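Packing, badly

2024-06-14

Right, quick one as the taxi's at 11 and I've still not found my other sandal.

Two weeks at Divya's mum's place by the sea and I've packed like I'm emigrating. Again. Every year I say hand luggage only, every year I'm sat on a suitcase at midnight. Vimala does it with one rucksack and a carrier bag. No idea how. She rolls everything, I tried rolling, got bored after the T-shirts.

Done so far – tickets, passports, plug adaptor, the good suncream (not the one that stings). Not done – bins, cancelling the veg box, watering the tomatos. Manikandan next door has said he'll do the tomatoes if he can eat them. Fair enough. There's only green ones anyway.

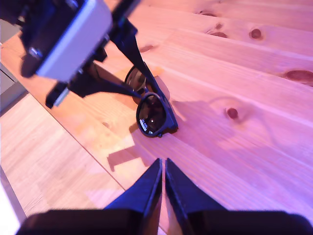
Sunglasses, round ones, on the table.

Books are the real problem. Last time I took five and read half of one, and that was in the departure lounge. So this time just the fat one I've been dodging since February, plus a crossword book for the flight. Might sneak in a thriller. Probably will.

Also the weather app says rain for the first 2 days?? Then fine. So now I need a coat, and the coat doesn't fit, so the jumper's coming out and I'll be freezing on the plane and moaning about it.

Will try and post from there but the wifi is terible and you have to stand by the back gate to get any. Right – sandal.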